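Inicio > Mundos inventados > Entrevistas

Imprimir | Enviar por correo

Skirska: cómo se lleva el calendario de un mundo con dos lunas

26/09/2022

El atlas de Skirska suma 967 artículos y una cronología de 2.946 años. Su autora, que firma como Horwood, trabaja con una sola hoja de cálculo, de la que dependen todas las fechas del proyecto.

«El año tiene tres estaciones y cada una empieza con una conjunción», explica. «Primero fijé los periodos orbitales y después escribí las fiestas. En la versión anterior lo hice al revés y las mareas no cuadraban con las batallas navales».

Los habitantes de Skurus, la península del sur, usan un cómputo propio que arranca con la fundación de su puerto. Cada entrada lleva por ello dos fechas, la común y la local. «La conversión es una resta, salvo en los años de reforma. Esos los tengo en una tabla aparte y los reviso a mano».
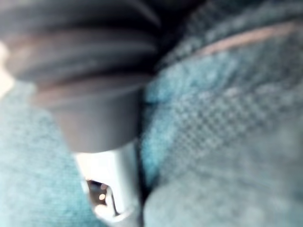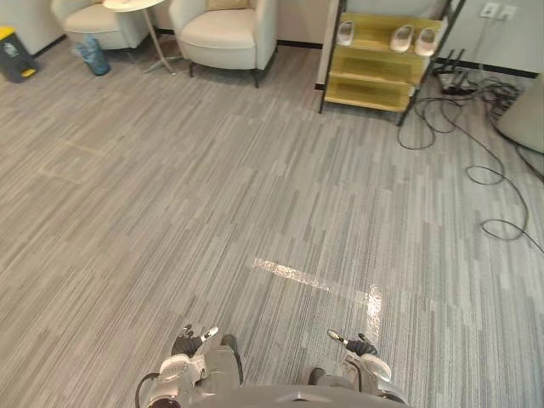 Los clanes Mägi y la transmisión oral

El tercer sistema es el de los Mägi, clanes de montaña sin escritura. Cuentan por generaciones, y la autora les asigna un margen de error explícito en la ficha. «Si un cantor sitúa el deshielo dos generaciones antes de lo que dice el archivo de Skurus, dejo las dos versiones y marco la discrepancia. Corregirla sería falsear la fuente».

La próxima revisión, prevista para marzo, afectará a las genealogías. Horwood quiere separar parentesco y sucesión en campos distintos. «Ahora comparten columna y la búsqueda devuelve regentes como si fueran hijos», señala.

Etiquetas: cronologías, calendarios, Skirska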